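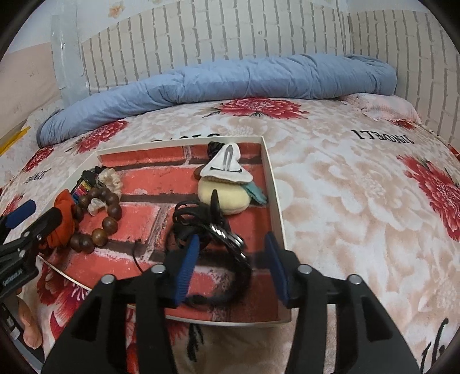 Box lid with the cords, on the spare bed

From: Nusrat Mollah
To: Brurevley Neighbors list
Date: Monday, June 25, 2018
Subject: Re: Swap shelf at the hall, what to do with the electrical stuff

Celina and all,

Answers to your points below, with your message left in so people who missed it can follow.

Celina Gajewski wrote:
> The swap shelf is full again. Books and kitchen things move along
> fine. The problem is the electrical bin, which nobody has sorted
> since December. I pulled out a Mondotent lamp with a cracked plug
> and put it in the trash.
>
> Three questions. Do we keep taking electrical items at all? If we
> do, who looks them over? And can we get a second shelf unit so the
> books are not stacked on the floor by the side door?
>
> I would also like to stop taking encyclopedias.

On the first question, I would keep taking them but cut the list down. Lamps, radios, fans and clocks get picked up. Printers do not. In the two years I have kept the sign-out sheet, I can't find one printer that left with a person who wanted it. The same goes for anything with a tube screen. My suggestion for the notice is: small items only, cord attached, nothing that heats up. That last part rules out toasters, irons and space heaters. Some people will be annoyed about the toasters. The thrift store on Saha Street takes them and has someone who tests them.

Loose cords are a separate matter. People come in looking for one particular cord and have to dig through the whole bin to find out it isn't there. I would like each one coiled, tied, and labeled with a strip of masking tape saying what it came off of. If the owner doesn't know, it goes to recycling. A shallow lid works better than the deep bin because you can see what you have.

On who looks things over, I can do the first Saturday of the month through the fall. I am not an electrician and I won't be opening anything up. I will check for damaged plugs, frayed cords and missing covers, and anything doubtful goes out. Somebody else would need to take a second Saturday. It is an hour at most. Please write to me off the list if you can do it.

On the shelf unit, I went and measured. The wall to the left of the side door has 37 inches free before you hit the radiator. The unit we have now is 30 inches wide, so a second one of the same kind fits, with a little room for the broom. Raltis still sells it. It comes flat and needs two people to put together. It should be screwed to the wall. The first one never was, and it leans if you load the top shelf, so I would do both on the same day.

The swap account has $652 in it. That is the jar money plus what was left from the plant sale. It covers a shelf and the wall brackets with plenty to spare, and I don't see a reason to wait for the next meeting. If anybody objects, say so this week.

I agree on encyclopedias. I would add textbooks more than ten years old, and magazines in general. For anyone who thinks the shelf isn't worth the trouble, 1,819 items have been signed out from the day we started the sheet, and that leaves out whatever people took without signing, which I suspect is a lot of paperbacks.

Two other things while I am writing.

The key to the side door sticks. Pull the door toward you before you turn it. Please don't force it, we have already bent one.

Someone left a gray cardigan on the chair by the sign-out sheet. It has been hanging on the hook behind the door and will go on the shelf with everything else next month.

Celina, if you are fine with the wording on small items, send it back to me with any changes and I will print it large enough to read from the door. The old notice can come down now. It still gives last year's hours.

Nusrat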